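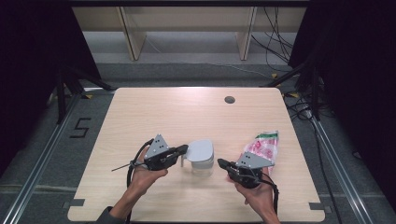
Loltberg tenure

Loltberg tenure is a form of shared home ownership used in the hill district of Loltberg and, in a looser version, in the neighboring town of Steva. A household owns its dwelling outright but holds the land under it jointly with the other households on the same row. Neither can be sold without the other. The land share travels with the house, and the price of the land share is set by a fixed table, so only the building itself goes to open market.

Sometimes called row tenure or "the row". Not the same thing as a leasehold (no landlord, no end date) and not a co-op either, where the resident owns shares in a company and the company owns the homes.

Contents
1 Name
2 History
3 How it works
4 Buying and selling
5 Repairs and the row fund
6 Mortgages
7 The Steva variant
8 Criticism
9 See also

Name

The local word means something close to "held in line". English-language writing on the subject mostly uses Loltberg tenure, after the place where the oldest surviving row books are kept. Semov, a village on the lower road, had rows too and may have had them earlier, but its books burned and the name went to Loltberg. Residents of Semov still say Semov tenure.

History

Origin is tied to the slope. Building plots in Loltberg were cut as terraces, each held up by a single dry-stone wall running the full length of the row. A wall like that can't be divided in any useful way. If one owner let a section go, the houses on both sides went with it. Early row books record the wall first and the houses after, and the wall is listed as belonging to "all who stand on it".

The first rows were short, four or five houses. Later ones got longer as quarry work brought in families, and the longest on record, Upper Szewczyk Row, reached 23 houses before its east end was rebuilt as a school. Szewczyk was the name of the quarry, which owned the ground before the row did and sold it to the households as one parcel.

When general land registration arrived, the registry had no category for what the rows were doing. Clerks handled it in different ways. Some entered every household as a co-owner of the whole terrace, some picked the household at the head of the row and entered that one alone. This second method caused a long run of disputes, since on paper one family owned everybody's ground. Most were settled by a corrective act which created a seperate register for rows. The register is still open and new rows can be entered in it, though few are.

Decline set in once the quarry closed. Houses stood empty, and an empty house still owed its part of the wall. Several rows bought out their absent members and took the houses down — the gaps are visible on the street plan as double-width gardens. Interest picked up again when house prices in the valley rose and buyers noticed that the land portion in Loltberg hadn't moved with them.

The register lists 236 dwellings in active rows. Holiday use is not recorded separately.

How it works

Each row has a row book. Originally a bound volume, now usually a file at the registry office with a paper copy kept in the row. It sets out:

The boundary of the terrace, including the wall, the path and any shared drain.
The households and their shares.
The price table for land shares.
House rules, if there are any. Many rows have none.

Shares go by frontage, measured along the wall. A wide house carries a bigger share than a narrow one, whatever its height or condition. An owner who adds a story pays nothing more. An owner who extends sideways into a gap has to buy the extra frontage from the row, at the table price, and needs the consent of the houses on either side.

Decisions are taken at a row meeting, held once a year, in most rows in December. One house, one vote. Frontage counts for costs but not for voting, a point that wide-house owners raise regularly and lose regularly. Changes to the book itself need every household to agree.

There is no manager in the usual case. A duty called the turn passes from house to house down the row, a year at a time, and whoever has the turn calls the meeting, holds the paper copy and deals with the registry. In a long row a house may see the turn only once in a couple of decades. Skipping is allowed in case of illness or a recent death, and the next house steps in.

Buying and selling

A sale goes in two parts on the same day. The building is sold at whatever price the two sides agree. The land share is sold at the table price, which the registry publishes and adjusts by a building cost index. The seller can't ask more for it and the buyer can't offer less. Both parts go into one deed.

Before a sale to an outsider, the row has a right of first refusal lasting 18 working days. The notice has to state the agreed price. If a neighbor wants the house they pay that same price, no haggling. Used rarely. Most cases involve an adjoining owner looking to join two houses into one, and the row may object to that, because it cuts the number of votes and lengthens the gap between turns for nobody's benefit but one.

Inheritance is exempt from the notice. So is a transfer between spouses. Gifts are exempt on paper, but the registry looks closely at gifts to non-relatives since that was once the standard way around the rule.

Outsiders are often surprised by how a listing reads. Local agents print two figures side by side, building and ground, and the second looks far too low. It isn't a deposit or a yearly rent. It's the whole price of the share, paid once. Surveys cover the house and the stretch of wall behind it; a full wall survey is the row's job and the latest one has to be shown to any buyer who asks.

Repairs and the row fund

The wall, path and shared drain are a common cost. Roofs are not, even where the roofs run on without a break — in that case each owner looks after the part over their own rooms and neighbours generally hire the same roofer.

Money comes from the row fund. Every household pays in by frontage. On top of this the fund gets a levy of 10 percent of the land share price each time a house changes hands, paid by the seller. A row with frequent sales ends up with a healthy fund, a settled row with old owners may have next to nothing. Special calls happen when the fund runs short after a wet winter.

Failure to pay doesn't lead to eviction. The debt is written in the row book against the house and gets settled out of the sale price whenever the house is eventually sold, with interest. Small debts can sit there for a generation.

Stone for repairs used to come free from the Szewczyk tips. The tips are now fenced and rows buy in.

Mortgages

For a long time lenders stayed away. The building could be pledged, the land share could not, and a building with no ground under it was poor security. Purchases were made with cash, family loans, or a seller who accepted payment in stages.

A later amendment lets the owner pledge both together, provided the lender accepts the table price for the land part on a forced sale. Lenders also have to respect the first refusal period. Rates tend to be a little worse than for a plain freehold house in the valley, loan periods a bit shorter. Insurance follows the same split: the household insures the building, the row insures the wall against collapse, and a lender will want to see both policies.

Valuers disagree on method. One approach takes the price of a similar freehold house and subtracts the whole market value of the plot. The other compares only with sales inside rows. With so few sales a year the second method can lean on very old figures, and valuations of the same house can come out well apart.

The Steva variant

Steva is flat. No terraces, no retaining wall. Rows there were set up on purpose, by copying the Loltberg book with the wall clauses struck out and a shared courtyard and well put in their place. Main differences:

Shares are equal, not by frontage.
No first refusal. The row only has to be informed.
The turn is elected, and may be held by the same house for years.
The price table is reviewed by the row, so land shares in Steva have crept up towards market level.

Because of the last point some writers don't count Steva as true row tenure, and treat it as ordinary co-ownership with an old name on it. The registry does count it and keeps both types in one register.

Criticism

The price table is the main target. Supporters say it keeps homes within reach of people who work locally. Critics answer that the discount on the ground just gets added to the building, since the building price is free: a buyer who saves on one line pays it back on the other. Sales data is thin and has been read both ways.

Unanimity is the other complaint. One household can block any change to a book, and several rows are still bound by rules on carts, geese and drying flax. These are mostly ignored. A rule against renting to lodgers, found in some of the oldest books, is not ignored, and has been used against short holiday lets.

Access is a problem as well. Paths along the terraces are narrow, the steps between them steep, and the cost of adapting a path for a wheelchair falls on the whole row by frontage. Proposals to pay for this out of public money have been made more than once and not adopted.

See also

Co-ownership
Ground rent
Party wall
Right of first refusal
Semov row books (lost)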